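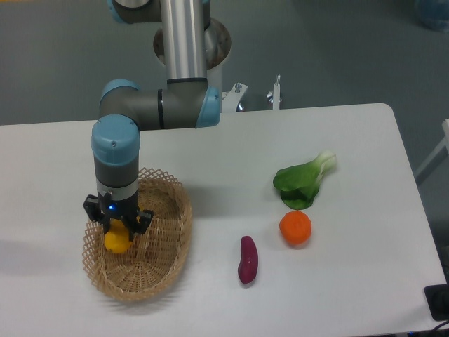 Ticket 637: Color shift and trim error on commemorative match poster
Client: Meria Football Club
Print vendor: Maruyama
Category: Prepress and production
Priority: High
Status: Resolved, pending client signature

Summary of issue

The client reports that the delivered proof of the commemorative poster does not match the approved artwork. The club's deep green prints as a dull olive across the lower half of the sheet. In addition, the white border is narrower on the left side than on the right. The client requests correction before the full run of 278 posters is released.

Environment

Finished size: 18 by 24 inches
Stock: uncoated white cover
Process: screen print, 3 inks (green, warm gray, black)
Artwork supplied as: layered vector file, exported to PDF by Groka Design Office
Proof: inkjet on coated paper, followed by one press proof on the final stock

Log

Entry 1. Ticket opened by the client through the Trusia portal. The client attached two phone photographs of the press proof and a copy of the approval form. Prepress acknowledged receipt and placed the print run on hold.

Entry 2. Prepress asked the client to confirm the lighting under which the proof was viewed. Reply received the same afternoon: office fluorescent light, then daylight at a window. The color difference was present in both.

Entry 3. The supplied PDF was opened and checked. The green in the upper half, including the crest and the lettering, is assigned to the correct spot ink. The green in the lower half, including the field and the diagonal bands, is assigned to a second swatch with a nearly identical name. The second swatch is a four-color mix. During separation, its black portion was sent to the black screen and its remaining portions were merged into the green screen at a reduced value. Black dots printed over a lighter green account for the olive appearance.

Entry 4. Groka Design Office was notified and asked to supply a corrected file. Groka confirmed that the diagonal bands were copied from an earlier season ticket brochure and carried the old swatch with them.

Entry 5. Corrected file received. Separations were generated again and inspected one at a time. The green plate now contains all green elements at full value. The black plate contains only the player outlines, the fixture line and the sponsor strip. However, the warm gray plate no longer contained the shadow beneath the crest. The file was returned to Groka with a note.

Entry 6. Second corrected file received. The shadow had been placed on a hidden layer when the swatches were merged. All elements are present on all three plates. The file was accepted.

Entry 7. Border error reviewed. The artwork is centered correctly on the page, and the crop marks are in the proper position. Maruyama was asked to measure the press proof before and after trimming. The printed image was square to the sheet before trimming. The difference was traced to the back gauge on the cutter, which had been left at the setting for a previous job.

Entry 8. Maruyama reset the gauge and trimmed a second copy of the first proof. Left and right borders now measure the same. The client was informed that no change to the artwork would be needed for this item.

Entry 9. New screens prepared and a second press proof pulled on the final stock. The proof was left to dry overnight before review, as the green ink darkens slightly on uncoated paper. Prepress compared it with the ink swatch card and found it acceptable.

Entry 10. Second press proof delivered to the client on Saturday at 10:15 a.m. Verbal approval was given on delivery. The client was reminded that the run cannot be released without a signed form.

Cause

Color: duplicate green swatch in the supplied artwork.
Border: incorrect cutter setting at the print vendor.

Corrective action

Groka Design Office will remove the old swatch from the club's shared artwork library. Maruyama will record the cutter setting on the job sheet at the start of each trim. Prepress will include printed separations with every spot color proof sent to this client.

Charges

Replacement screens are billed to Groka under the file correction terms. The second trim is at the vendor's expense. There is no charge to the club.

Outstanding

Signed approval form from the client. The press slot is being held through the end of November. Please upload the form to this ticket and do not send it by separate email.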